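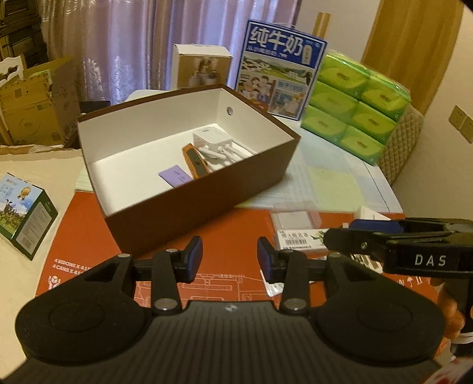
3.2 Household sorting and the packaging problem

Most of the cardboard that left the homes in our sample was clean enough to recycle. Much of it never got there. This section covers what people did with it between emptying the box and collection day. Survey wording is in Appendix B, the bin audit is in Section 4.

Sample. 700 households contacted across the two districts, Imel and Nudodau, 600 returned a usable form. Of these, 138 also agreed to a home visit. Visits were done by Hamdan and one student helper, always in the kitchen or wherever the bins were kept. Nudodau is mostly apartments, Imel mostly row houses with a yard or side passage, and that difference runs through everything below.

Flattening. People in Imel flattened large boxes more often than people in Nudodau, which surprised us, given that they have more room. The interviews help a bit. In Imel the paper bin belongs to the house and a full bin is your own problem for two weeks. In Nudodau the containers are shared, down in the courtyard, and a whole box goes in if the lid shuts. "If it fits it fits" was said in some form on many visits. We did not code for it at the time, so no count is given.

Multipack outers were the hardest case. Printed sleeves and trays from drinks, paint, oil and cleaning products, Figure 3. Coated board, strong ink, sometimes glue strips. Residents were unsure wether the shine meant plastic. Several tore a corner to check, which is what the old city leaflet told them to do, but the leaflet never said what a torn corner should look like. Two language labels did not help either, as they gave the contents and the volume twice and the disposal advice not at all, or in very small type on the base.

Figure 3. Flat printed board with contents text in French and English ("4 BIDONS X 4 L", "4 CANS X 4 L").

Storage. Where the cardboard waits matters more than we had planned for. Behind the fridge, on a balcony, under the stairs. Balcony board got rained on and then went into general waste. We asked about this only from the second round of visits, so the first round is missing from Table 5 and the totals there do not match Table 4.

Collection changes. The Lucero contract cut pickups in Nudodau from weekly to every other week during January, halfway through our fieldwork. Forms returned before and after the change are kept apart. The Stumeo reminder app was offered to 200 households in the same month, so the two effects are tangled and we make no claim about either one on it's own. A cleaner comparison would need a third district with neither.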